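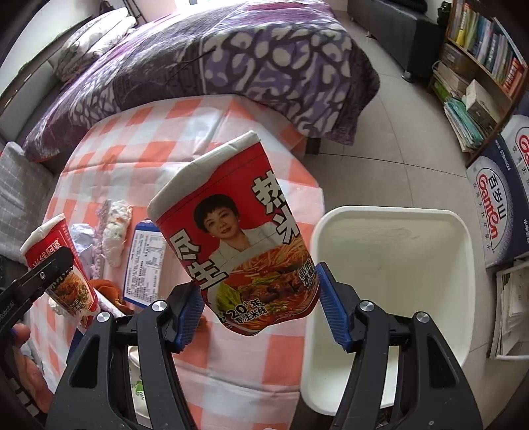
Le salon de l'alimentation de Grurnari ouvre à 9 heures, ce qui n'empêche pas les habitués d'être garés depuis 8 heures, sac à roulettes au pied, avec l'air de gens qui ont réservé. J'y allais pour la première fois. On m'avait promis 168 exposants et du café. Pour les exposants, je fais confiance au plan. Pour le café, il faut traverser tout le hall B et connaître quelqu'un.

Je connaissais Elias Daher, Dieu merci. Il vend des épices chez Prinard depuis longtemps et parle du cumin comme d'autres parlent de leurs enfants. Son conseil : commencer par le fond, là où les importateurs de produits secs s'ennuient et offrent volontiers à goûter. J'ai donc mangé des nouilles à 9 h 20 du matin, debout, dans un gobelet. Je ne le regrette qu'à moitié.

Les nouilles instantanées occupent désormais une allée entière. L'an dernier, paraît-il, elles partageaient la leur avec les biscottes. Les sachets crient tous très fort, en toutes les langues, et les vendeurs, par contraste, chuchotent. L'un d'eux m'a expliqué la différence entre trois degrés de piment. Au deuxième, je n'entendais plus.

À 11 heures, conférence d'Emiliano Zabala, de la maison Alcaraz, sur l'avenir de l'agrume. Une salle de 400 places, bien trop grande pour le sujet, et pourtant il a fallu se serrer. Zabala a parlé longuement de l'écorce — on en fait des confits, des liqueurs, des huiles, et surtout des déchets. Il a pelé une orange d'une seule main sans cesser de parler. Applaudissements nourris, les seuls de la matinée.

Je suis ressorti avec deux brochures et une envie de marmelade. Pour s'asseoir, en revanche, il fallait consommer. J'ai consommé.

Sur les nappes à carreaux orange et blancs, on lit ce qu'on trouve, y compris les tableaux en petits caractères au dos des boîtes, et les épluchures restent là où on les pose.

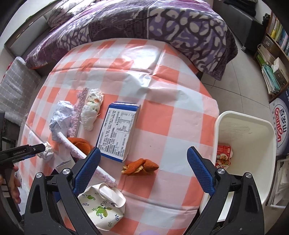 Côté pratique

L'entrée est gratuite avant 10 heures, ce que le site de Gurell, l'organisateur, mentionne tout en bas. Venez en train : le parking compte 1 000 places et, vers midi, autant de conducteurs fâchés. Prenez un sac solide. Le mien a cédé devant le stand des conserves, sous les yeux d'un monsieur qui m'en a vendu un autre.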